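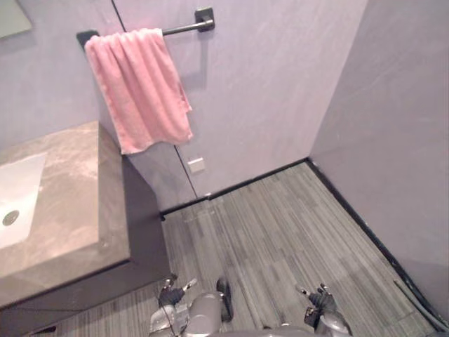
About Onbridge

Onbridge is a small robotics company in Drulden. We teach robots to do household work in normal rooms, with normal furniture and normal towels. Our team is 17 people, and we come from many different fields - software, mechanics, hotel service and nursing.

The company was started by Chaimae Fawzy, who worked before as a housekeeping manager. She wanted machines that could help with the rooms that take the most bending and reaching. For this reason our first practice room was a bathroom, and it is still the room which visitors ask for most.

The bathroom at our open day

Two times a year we open the workshop to the public. Last December we received 551 visitors, among them many school classes from Baluyot. The demonstration they saw is the one we use in our daily work: a robot with two arms, a vanity, and a pink towel on a wall bar. The task is to handle the towel on the bar and leave it neat. A towel is soft and changes its shape with each touch, so it is a good teacher for us. In one moment of the work the left hand holds the lower part of the cloth and the right hand stays open.
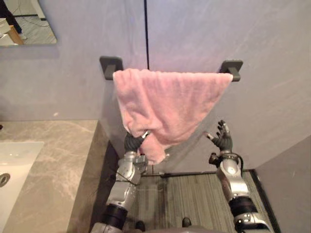
Hands, arms and cables

Many guests like to come close and look at the hands. We are happy to explain the fingers, the joints and the sleeves which cover parts of the arms. Children often ask if the robot can feel the towel. Our engineers answer this question in their own way, and the answers do not always agree!

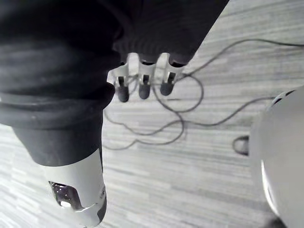

How a visit goes

A visit takes one afternoon and starts at 2 p.m. with a short talk in the front room. After it we go to the bathroom in groups of 4, as the space is small. Please stay behind the line on the floor of the corridor until your guide invites you in. We repeat the towel task several times, and you are welcome to ask questions during the work.

We do not prepare a special show. If the towel hangs a little uneven on the bar, you will see it like this, and the engineer will tell you what we want to improve 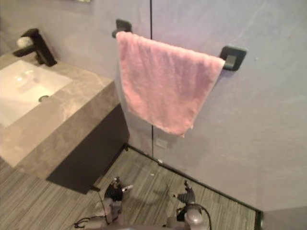 before the next round begins. Teachers tell us that their students enjoy this part the most.

Our partner Votovby helps us with the program for schools and lends us the chairs for the talk. School groups can write to us through the contact form - please tell us the age of the students and the language you prefer. We speak English, French and Arabic, and we answer all messages on Monday.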